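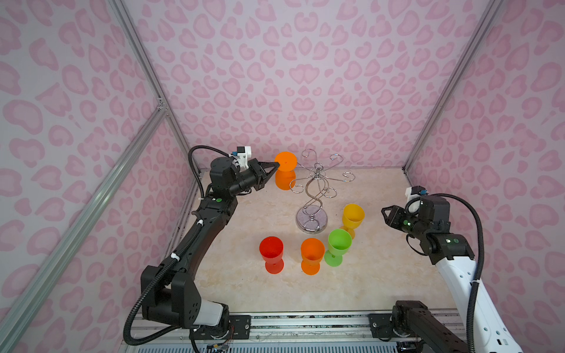 What kind of game is Plincombe?

It's a one-thumb puzzle platformer for phones and tablets, where you steer a lighthouse keeper's lantern up through a flooded town, one rooftop at a time, while the water keeps rising behind you.

That's the short version, anyway. The long version took most of an afternoon to get out of the designer at Rallow, the two-person studio behind the game, mostly because we kept stopping to play it. I had already finished the preview build once before we talked (and then gone straight back in to find the chimneys I'd missed), so I had a lot of questions.

The first was about the controls. There's exactly one. You hold your thumb down and the lantern floats, you let go and it drops, and everything else comes from where you are when you do it. Touch a weather vane and you swing. Touch a wet awning and you bounce. It sounds thin on paper and it feels wonderful in the hand.

"We started with two buttons," the designer told me. "Float was on the left and grab was on the right. Then I watched my sister play it on a bus, holding on to the rail with her other hand, and she just never used grab. She got further than I did. So grab went away that same night and I had to rebuild every level we had."

How many levels was that? "Seventeen. Two of them survived. One is the bakery and the other is the long clothesline, and the clothesline is still the one people write to us about."

I can see why. The clothesline level comes in the second chapter and it's the first time Plincombe really lets go of your hand. There are no walls to rest against, just a sagging rope that dips when you land on it and springs back a beat later, and you have to learn to ride that beat. I must have fallen in the harbor thirty times and I was grinning for most of them. Restarts are instant, with no loading and no little lecture, and the music carries on as if you'd never missed.

The music deserves its own paragraph! Every roof has its own instrument, and the tune fills in as you climb, so a good run ends up with a whole brass band behind it. Fall back down and you lose the trombones first.

"That was a bug," the designer said, laughing. "The tracks were supposed to all play from the start. Something was muting them based on height, and my partner, who does the sound, came running in and said please don't fix that. We spent longer making the bug behave properly than we'd spent on the original system."

There are 72 levels in the finished game, split across six chapters, and every chapter changes what the water does. It starts out as a plain rising tide. By chapter three it comes in waves, and in the fifth it freezes over for a few seconds at a time and you can skate on it, which opens up all sorts of silly shortcuts. I asked whether the shortcuts were planned.

"Some of them. The good ones, no. We had a tester who found a way to skip nearly the whole fish market by bouncing off a gull. I was ready to patch it and then I tried it myself and it was the most fun I'd had in weeks. So now there's a gull in every level of that chapter and we put the gold chimney where only the gull can take you."
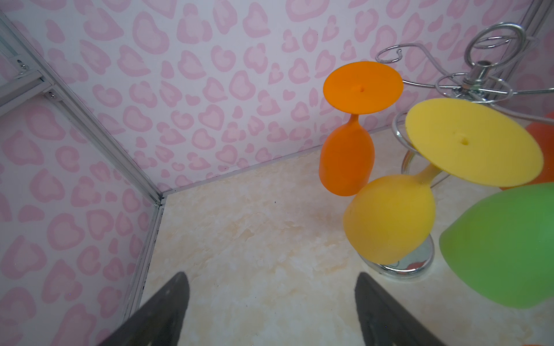 Corner view, pink-patterned white panels and rail.

We moved on to the thing I suspect most people will ask about, which is the price. Plincombe costs 4 dollars, once. No ads, no energy meter, no hats to buy. Rallow's last release, a little word game named Oyewole, was free with ads, and the designer was pretty frank about how that went.

"It paid the rent for a year, and I'm grateful for that. But I'd open it and see an ad for some other game pop up right when the player had done something clever, and it made me want to throw my phone. With this one I wanted the clever moment to just sit there for a second. If fewer people play it, then fewer people play it."

Oyewole fans may like to know that a few of its letters are tucked away on shop signs around the harbor. I found five. The designer wouldn't tell me how many there are, or what they spell.

The other big talking point is the daily climb, which unlocks once you've finished the first chapter. It's a fresh tower every day, the same one for everybody, and you get 48 seconds to go as high as you can. I'm not usually a leaderboard person. I am now, at least a bit, mainly because you only see the scores just above and below yours, so there's always somebody you can nearly catch. My best height so far is nothing special, but I did beat the person above me by the length of one drainpipe, and I may have cheered in a coffee shop.

The towers are put together by a level tool the studio built for itself, which they call Hustent. It takes chunks of roof drawn by hand and fits them into something climbable, then plays the result thousands of times overnight and throws out anything it can't beat.

"It's a better player than me, which is a little annoying," the designer said. "But it has no taste. It'll happily give you nine awnings in a row. So in the morning one of us looks at what it made, over coffee, and we pick. I love that part of the day. You're looking at a tower you've never seen, made out of stuff you drew, and it surprises you."

Would they ever let players use it? "We'd like to. It's ugly right now. Half the buttons don't have labels and one of them crashes it. But a friend's kid got hold of it for a weekend and made a tower that's only laundry, and it's brilliant, so yes, I'd like to get it out there some day."

A few practical bits before I let you go. The preview build ran smoothly on my four-year-old phone and didn't eat the battery, even on a long train ride. It works offline, apart from the daily climb's scores. There's a left-handed mode (it flips the whole town, which is a lovely touch), a setting that slows the tide down, and another that turns it off completely for anyone who'd prefer to poke around the rooftops in peace. I tried that last one expecting to be bored and spent an hour reading the notices pinned to people's doors.

Plincombe comes out in December on phones and tablets, with a desktop version planned for later on. I asked the designer what they'd be doing on launch day.

"Hiding," they said. "And then the daily climb, probably at midnight. I want to be first on the board for at least a minute."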